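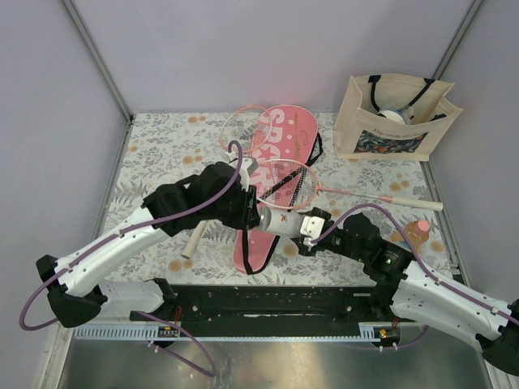 Sleep Diaries and the Two A.M. Brain: My Term Project

So my project was supposed to be on caffeine. I changed it in the second week, after I got my own sleep log back from Yaqin Ding (my project partner, and a much tidier person than I am) with half the rows circled in pencil. I had written "couldn't drop off, worrying about test" so many times that she thought I'd copied and pasted it. I hadn't! That was just my October.

What we wanted to find out was pretty simple. If you write your worries down before bed, do you fall asleep any faster? People have been telling me to try it since middle school and I always figured it was one of those things moms say, like warm milk.

We asked students in the Stanciu dorm to keep a diary for 3 weeks. The first week they changed nothing. The second week they spent ten minutes before lights out writing down whatever was on their minds, and the third week they spent the same ten minutes writing about something boring, such as what they'd had for lunch. We ended up with 1,044 usable diary nights, which sounds like a lot until you try typing them in. 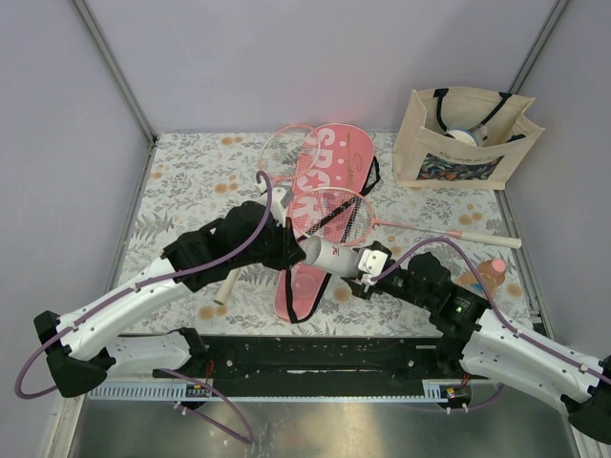 What went wrong

Plenty. First, the form. We built it in Zustumia, and it would only take whole hours for bedtime, so for the first couple of nights everyone apparently went to bed at exactly eleven or exactly midnight. We threw those nights out and switched to paper.

Second, people guess. You can't look at the clock at the moment you fall asleep (I tried, and it kept me awake), so every "minutes to fall asleep" number in our data is somebody's idea of it the next morning. One person wrote 300 for a night before a chemistry midterm. We kept it in, after arguing over it for most of a lunch period, and then used medians so that it wouldn't drag everything up.

Third, 98 of the nights had a nap earlier in the day. I'd forgotten to put naps on the first version of the form, and Yaqin wrote the question in by hand on every single sheet. I owe her a lot of coffee, or maybe decaf. 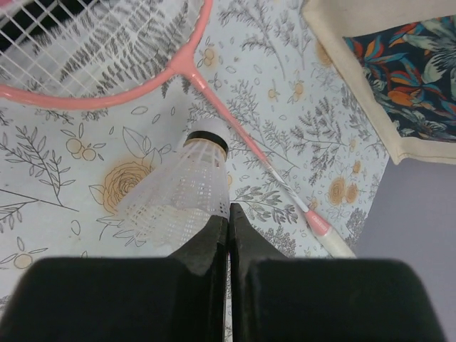 Page 3

What we found, sort of

The worry-writing week did come out shorter than the plain week for most people, but so did the lunch-writing week! That surprised me. My guess is that sitting still with a pen and no phone does a good part of the work, though our design can't really tell that apart from people just getting used to the diary. If I ran it again I'd split everyone into groups and mix up the order of the weeks.

I still do the lists, by the way. Mine from last night had four things on it and one of them was this report.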